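Moving to a smaller flat, six weeks later

In February I moved from Clolstead to Rarnwood, and I want to write down a few things before I forget them. My old apartment had two rooms and a long corridor. The new one has 38 square meters in total, and the kitchen is in the same room where I sleep. When I signed the contract I was sure I would be unhappy, but the rent is 370 less every month and I can walk to work.

The hardest part was the books. I had them since my studies, and many I did not open again after the last exam. I sold one part to a shop and the rest I gave to the library in Clolstead, who were very kind and took even the old dictionaries. I kept one shelf. Sometimes in the evening I look for a title and then remember that it is gone, and I feel a small sting, but it passes before the tea is ready.

The second problem was noise. In Rarnwood the tram goes under my window until midnight. The first week I slept very badly and I thought seriously about going back. Then I turned the bed so that my head is on the other side of the room, and I bought a thick curtain. Now I wake up only when the first tram comes, at 5 in the morning - and then I fall asleep again.

I also learned to do the laundry in smaller portions. There is no place for a big drying rack, so I wash twice a week and hang everything above the bathtub. It is more work than before, but the pile never gets so high that I am afraid of it.

What I still don't have is a system for small things. Keys, receipts, batteries, the medicine for my allergy. In the old apartment they had a drawer in the corridor, and now there is no corridor.
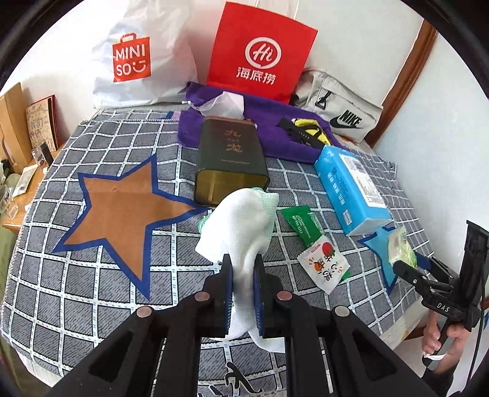
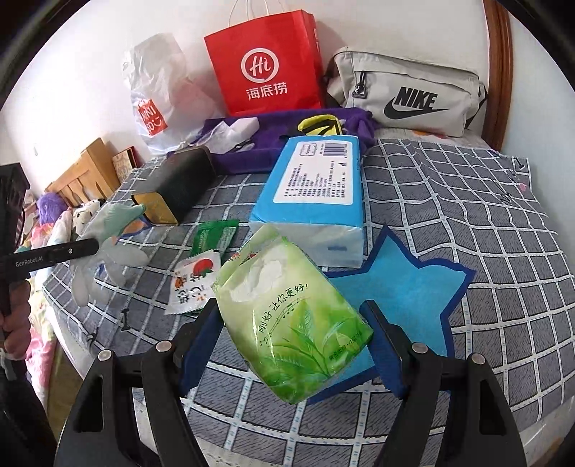

My neighbor on the second floor told me to put hooks on the inside of the wardrobe door, and I will try it next. I asked for the price at the hardware shop and a set of good ones is cheaper than I expected. The landlord must first say yes to the screws, so I wrote him a letter and I am waiting for his answer.

If you also moved to a smaller place and you have found a good solution for winter shoes, please write to me in the comments. I have four pairs and they are all standing in front of the fridge.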